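Come Cook With Me This Fall! Recipe Testers and One Kitchen Assistant Wanted
Posted by Tuva Boström, 13/08/2021

Okay, so the book is really happening. If you've been reading along on the Jullis blog you know I've been threatening to write a proper soup and stew cookbook for years, and now there's a contract, a deadline and a very large pile of split peas in my hallway. I need help! I'm looking for home cooks who'll test recipes in their own kitchens, plus one paid person to stand next to me at the stove and keep me from losing my notes.

Let me do the testers first because I need more of you.

I have 14 soups and stews that I think are finished. I always think they're finished. Then my friend Liam makes one on his old electric coil stove and calls me up to ask why his onions are still crunchy when the recipe says they should be golden by now, and I have to go back and write it all over again. So what I want is people with ordinary stoves, ordinary pots and ordinary patience. You don't need to be a great cook. If you mostly make boxed mac and cheese and want to get into soup, please, please write to me, you'll catch all the steps I skip without noticing.

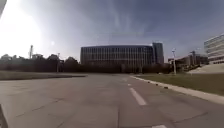

Word count: 830 | Filed under: Kitchen News, Work With Us

What testers do: you get two recipes from me by email in the first week of September. You buy the ingredients, you cook each recipe once exactly as written (even if you're sure you know better, and you may well know better), and you fill out a form. The form asks how long each step took, what size pot you used, whether anything stuck or boiled over, how salty it came out, and whether you'd make it again. There's a big empty box at the bottom for complaints. Use it! Last time around Helge Sundqvist filled his with a whole essay on barley and I ended up changing the recipe because of it. He was right, it needed to soak.

Every tester gets a $30 grocery credit per recipe, a signed copy of the book, and their name in the back. If you cook for kids or picky people, tell me what they said too. "It looks like mud" is useful to me.

A few practical things so you can decide if this is for you:

You'll need a soup pot with a lid, a cutting board, a decent knife and a kitchen scale. The scale matters, all the vegetables in the book are given by weight. So when I say 500 grams of carrots, I mean peeled and trimmed, and I'd like you to weigh them that way. If you don't own a scale, say so in your email, I have a few to lend out locally.

Some recipes have a blender step. A stick blender or a regular one are both fine, but let hot soup sit a few minutes before it goes in the regular kind, and don't fill it all the way.

Allergies and diets: half the recipes are vegetarian, three have fish, the rest have chicken or beef. Celery is in almost everything. Tell me what you can't eat and I'll match you up with something you can. Please don't swap ingredients on your own, though, or I won't know what I'm testing.

Now, the paid job.

Kitchen assistant, part time, Tuesdays and Thursdays from 9 to 3, starting in September and running through the end of November. The pay is $22 an hour and lunch is soup. (Lunch will be soup every single time. I'm warning you now.) We cook in the test kitchen on Moen Street, suite 554, up one flight of stairs, and there's an elevator around the back for grocery days.

You'd be peeling, chopping, weighing, timing, washing up and typing notes while I talk too fast. You'd also do the shopping run before we start on Tuesdays, so a driver's license would be great, but the bus stops close by and I can have the heavy stuff delivered. I'd love somebody who's worked in a restaurant or cafeteria kitchen, but if you've cooked big dinners for a big family that counts with me. What I do need is neat handwriting, a good sense of taste, and the nerve to tell me when something is bland. Frøydis Løken had this job for the bread booklet and she once made me throw out an entire pot of tomato soup. I still miss her!

To sign up as a tester, email me at the address on the contact page with "Soup tester" in the subject line. Tell me where you live, what kind of stove you have, how many people you usually feed, and the last soup you made, even if it came from a can.

For the assistant job, put "Kitchen assistant" in the subject line and send a short note about what you've done and when you could start. A résumé is fine but I care more about the note. Vilgot Fagerlund, my editor, is helping me read through these, so you may hear from him first. We'll ask a couple of people in for a paid trial morning, which is going to be leek and potato, so bring an apron and shoes you can stand in.

Both lists close on the last day of August. If you tested for the bread booklet you're welcome back, just send me a fresh email, because I got a new laptop and my old address list didn't come with it.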